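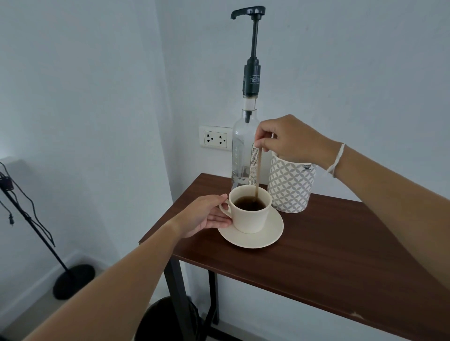
What is the Bralix kit?
The Bralix kit is a head-worn camera set with software for recording everyday hand tasks. The recordings are used to train robot arms. It is made by Brernden and sold direct and through Flirodby, our reseller.

What comes in the box?
A headband with the camera mounted, a battery pack with a belt clip, two charging cables, a calibration card, and a hard case. The software is a download. The license code is printed on the inside of the case lid.

Do I need a robot to use it?
No. You can record and label sessions with the kit alone. You need an arm only when you want to run a trained task. Many customers record for a month or two before they order one.

What kinds of tasks can I record?
Short tasks done with the hands at a table, counter or shelf work best. Stirring a coffee with one hand while the other holds the cup by its handle is a good first task, as each hand has its own job. Folding, sorting, wiping and opening containers also work well. We do not recommend the kit for sports, driving or work on a ladder.

Does the room need to be set up in a special way?
Leave it as it is. Ordinary things near the task, such as a syrup bottle with a pump behind the cup or an outlet on the wall, do not need to be cleared away. Turn on the lights you would normally use. Avoid sitting with a bright window directly in front of you.

Can I wear jewelry or long sleeves?
Bracelets, rings and watches are fine. A thin string bracelet does not affect hand tracking. Loose sleeves that fall over the fingers do, so push them up.

How long does the battery last?
A full charge gives roughly 282 minutes of recording. The pack can be swapped during a session, but the clip in progress will be closed and a new one started.

Where are my recordings stored?
On the memory card in the headband, and then on your own computer once you import them. Nothing is uploaded unless you turn on sharing under Settings, Account.

Which arms does the software support?
The Guerreiro tabletop arm is supported in both its single and paired versions. Tasks that use both hands need the paired version. Other arms can be connected through the export tool, but we do not offer phone support for them.

The software shows error 1902. What does that mean?
The camera has lost its calibration, usually after a knock. Hold the calibration card at arm's length, press the side button until the light blinks, and wait for the tone. If the error comes back, contact us before sending the unit in.

Can I return the kit?
Unused kits can be returned within 30 days. Opened kits are charged a restocking fee. Software licenses cannot be refunded once the code has been entered.

When will the next software update be out?
It is planned for January. It will be free for all registered kits and will appear in the updater when it is ready.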